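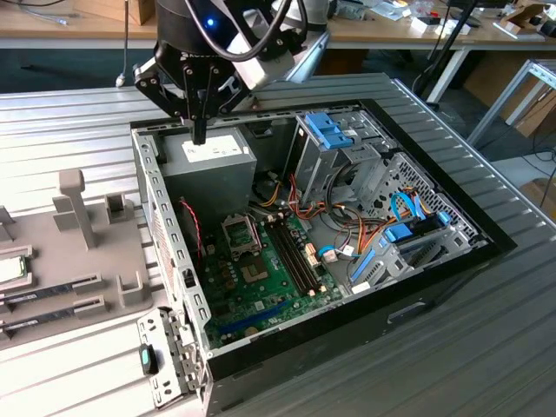 # Desmontaje y clasificación de un ordenador de sobremesa

Trabajo de grupo: Begoñe Arrieta, Lamai Suksawat y Cayetano Marín
Tutor: Beat Zwahlen
Entrega: 13 de abril de 2024

## 1. Objetivo

El trabajo consiste en desmontar un equipo de sobremesa fuera de uso, separar las piezas que se pueden reutilizar y dejar por escrito un orden de desmontaje que sirva para el resto del lote. Los equipos los cedió Furnamex en noviembre.

## 2. Estado de partida

La caja se trabaja tumbada y sin el panel lateral, sobre la mesa de perfiles de aluminio. El zócalo de la CPU está vacío y no hay módulos de RAM. Quedan la placa base, la fuente de alimentación, la jaula de discos con su pestillo azul y el cableado: mazos rojos, amarillos y naranjas desde la zona de la fuente, y cables SATA azules.

## 3. Orden propuesto

1. Soltar los cables SATA y guardarlos aparte.
2. Desconectar de la placa y de las bahías los cables de la fuente.
3. Retirar los tornillos de la fuente y sacarla sujetándola por el cuerpo, nunca por los cables.
4. Abrir el pestillo de la jaula de discos.
5. Desatornillar la placa base y levantarla por los bordes.

En la primera versión la placa salía antes que la fuente. Lo cambiamos porque los mazos cruzan la caja por el medio y estorban - Lamai enganchó uno con el destornillador en la primera prueba.

## 4. Clasificación

- Fuente: se etiqueta y pasa a comprobación. No se abre.
- Placa base: bolsa antiestática, con la palanca del zócalo cerrada.
- Cables: por tipo, en bolsas separadas.
- Chasis: chatarra metálica, una vez retirado el plástico.

## 5. Pendiente

Falta repetir el proceso con otros 2 equipos del lote y pasar las fichas a la hoja de Ellon. Cayetano revisará también los nombres de las piezas - en el borrador aparece «bahía» y «jaula» para lo mismo.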